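Re-covering a cutting table with kraft paper — how to stop it bubbling?

Sieglinde Ackermann
I cover my work table with brown paper and mark it out in rectangles with thin blue tape. The paper is never quite flat and you can see the seams. 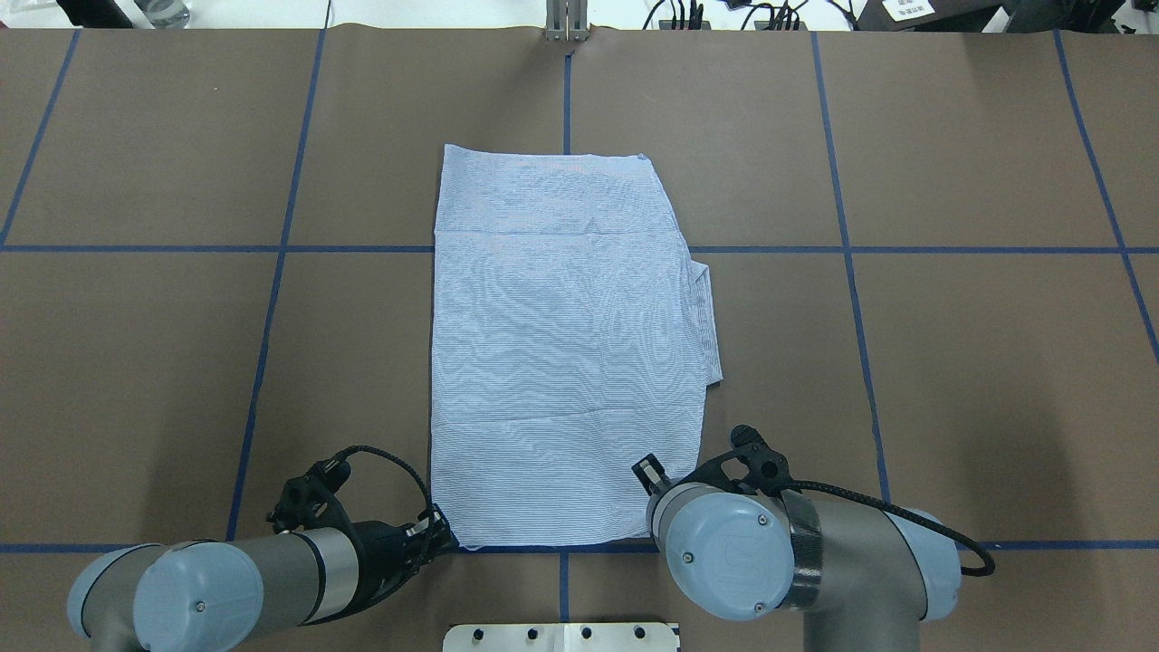 Yolotzin Cisneros asked under my last post whether the roll had been stored in a heated room before cutting. It hadn't. It lives in the garage, and it was November when I laid it. Should I change the paper or the method?

Hannelore Ostermann
Method. Kraft paper takes up moisture and grows, mostly across the roll. Cut the sheet 30 mm oversize, leave it unrolled indoors overnight, then fix one long edge and smooth towards the other. Tape the grid last. If the tape goes on first it holds the paper while the rest moves, and you get ridges between the lines. For laying out shirts and the like, a slight ripple does no harm.

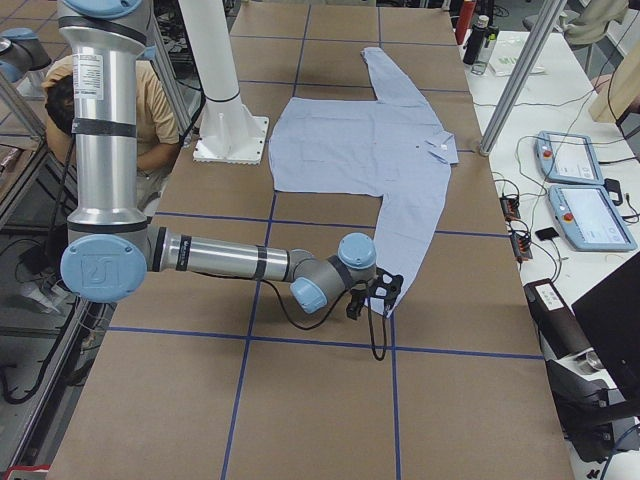

Sieglinde Engelhardt
Agree with the above. Also check the weight. Anything under 80 gsm will cockle. I use Trundmont 210 gsm — stiff, but it stays down. Don't iron it, I tried and it curled.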